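**Bottled tea: weight on a folding-foot table, and does cap colour mean anything?**

**reltton_44** - Friday, 20:35

Planning drinks storage for a small meeting room in Praltham. The table is a white one on splayed legs, rated by Dzene at 44 kg spread evenly. Two questions. Can I leave the week's tea on it, and is there any convention for cap colours? The shop sends mixed makes and I would like to sort by cap.

**plist_ak**

Weight first. A half-litre bottle is a little over 500 g filled, so two of them come to just over 1000 g. You will run out of surface before you reach the rating. The limit that matters is point load near a corner, well outside the feet.

Cap colour is not standardised. Each maker picks its own, and some change it by season. Sort by label.

**reltton_44**

Label sorting is slow when they are stood in rows. Caps are what I see from above.

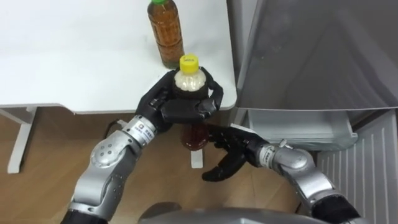

### Re: cap colours

**morrow1593**

I disagree with plist_ak on this. Within one delivery, caps are a perfectly good key. Green on the brown tea at the far side of the table, yellow on the other bottle: two colours, two bins. It only fails when the supplier changes, and you would notice that on the invoice.

**plist_ak**

It fails sooner than that. In November our Plistmont order had two different teas under the same green cap, one of them sweetened. I now write the type on the shelf edge and check the label once, on unpacking.

Separate point: there is a black cable on the floor by the left leg. I would clip it to the back of the leg before anyone carries a crate through.

**morrow1593**

Agreed on the cable. Still sorting by cap.

**reltton_44**

Cable clips ordered. I will sort by cap and put a shelf label on each row. Ayane Kaneko does the unpacking on our side, so she gets the final say on the bins.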